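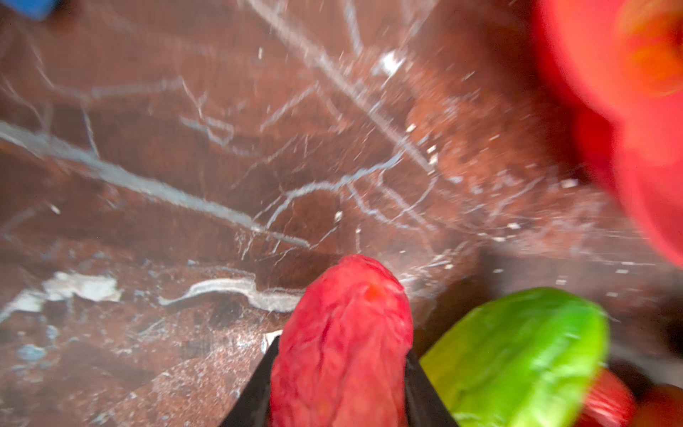
Section 3. Finger Care and Grip Check

Applies to the Fundari two-finger gripper with wrist camera, as installed at the Iltdale produce cell. Revised 9/13/19. Replaces the sheet issued in May.

Carry out this procedure after every 100 hours of running time and whenever a finger has been replaced.

CAUTION: Press the stop button and lock out the arm before touching the fingers. The fingers can close without warning while power is on.

3.1 Cleaning and inspection

1. Move the arm to the service position and lock it out.
2. Wipe the inner face of each finger with a damp cloth. Do not use solvent.
3. Check both inner faces for wear. Light scuffing is acceptable. Replace the fingers as a pair if either face is cut or chipped.
4. Check the two screws at the base of each finger and tighten any that turn by hand.
5. Wipe the camera window with a dry lens cloth.

3.2 Grip check

1. Restore power and select program 659 at the Avram control panel.
2. Place a long, narrow item, such as a red pepper, between the open fingers.
3. Close the gripper at low force. Both fingers must press against the sides of the item, with its tip clear of the fingers in the camera view.
4. Hold for one minute. If the item slips, repeat Section 3.1 — then run the check again.

NOTE: Wrinkled or creased produce gives less even contact than smooth produce. Neighboring items may look blurred in the camera view. Judge focus by the held item only.

If the check fails a second time, tag the gripper and return it to the Flundby service shop. Record the result in the cell log.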